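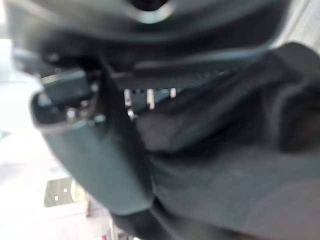 *Grey housing with a round recess; jaw mount with small metal fasteners.*

**Nigam families ask for inquiry into river crossing deaths**

The Nigam Families Association has formally requested an independent inquiry into the deaths of civilians at the Sostov river crossing during the final winter of the border war. The request was lodged in June with the regional prosecutor and carries the signatures of 1506 relatives, survivors and former residents of the district.

Witness statements gathered by the Association name 90 people who were killed or who went missing at the crossing. Only two of the families concerned have received a death certificate that records the place and cause of death. No person has been charged.

"Our members have answered the same questions for three governments," said Aarti Tomar, chair of the Association. "They have given statements, they have given blood samples, and they have travelled to the capital at their own cost. They are asking the prosecutor to open the file and tell them who will be responsible for it."

The Association has asked that the inquiry:

- have the power to compel testimony from serving and retired officers;
- be given full access to military movement orders held in the state archive;
- resume the search of the eastern bank, which was suspended before the area had been fully examined; and
- report in public, with its findings translated into all languages spoken in the district.

The submission is supported by 2252 pages of testimony, maps and correspondence compiled under the direction of Madhu Shukla, the Association's legal coordinator. Copies have been provided to the parliamentary human rights office and will be open to researchers once the names of protected witnesses have been removed.

Harish Khurana, whose father and elder brother are among the missing, addressed members at the Nigam town hall following the lodgement. "My mother kept their papers in a drawer so that they would be ready when somebody came," he said. "She has died now and I have the papers."

The prosecutor's office has acknowledged receipt of the request. The Association understands that a decision on whether to proceed rests with the chief prosecutor and has sought a meeting to discuss the timetable. It has also asked that families be notified in writing before any decision is announced to the media.

**Media enquiries:** Mohit Rastogi, communications officer, Nigam Families Association. Interviews with relatives can be arranged on request. Members of the media are asked not to approach witnesses at their homes.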